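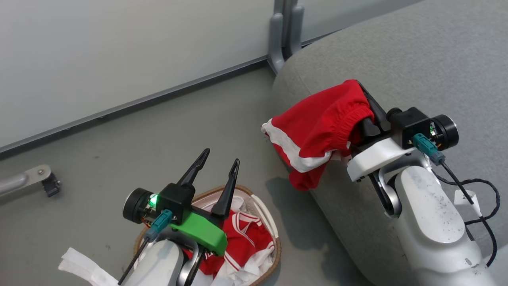
**Tudmont, 11 Jul 2026**

**1/** Saturday laundry with two robot arms and one very patient human! We're teaching them to take clothes out of a basket and put them on the sofa, by teleoperation for now. I move a pair of leader arms at the desk, and the white ones copy me.

**2/** The red thing on the right gripper (shorts, white trim) was my pick because elastic waistbands are sneaky. You think you're pinching one layer and you've got three. One finger poked into the gathered part is a perfectly good grab in my book, and I'm keeping it in the set.

**3/** Goal for the weekend is 100 demos. I'm at 29 and my shoulders already have opinions.

**4/** Biggest lesson so far: go slower than feels natural. Kerubo Makokha watched my first 10 and told me I was driving like I was late for a train. She was right! I threw those out and started over, and the new ones look so much calmer on playback.

**5/** Second lesson, keep the spare arm still. I kept fidgeting with the left one while the right did the work, and the policy will happily learn your fidgets too. Now I park it over the wicker basket with the gripper open and leave it alone until it's needed.

**6/** @ Vesela, yes, the green bracket is staying on the left arm. I mix up left and right constantly when I'm tired, and a big blob of color helps.

**7/** Someone asked about folding. Not yet!! Folding is its own mountain. I want basket to sofa working on shirts and shorts first, then we'll talk.

**8/** Okay, tea, 5 minutes of stretching, then back in for number 30. White fabric next, wish me luck finding the edges.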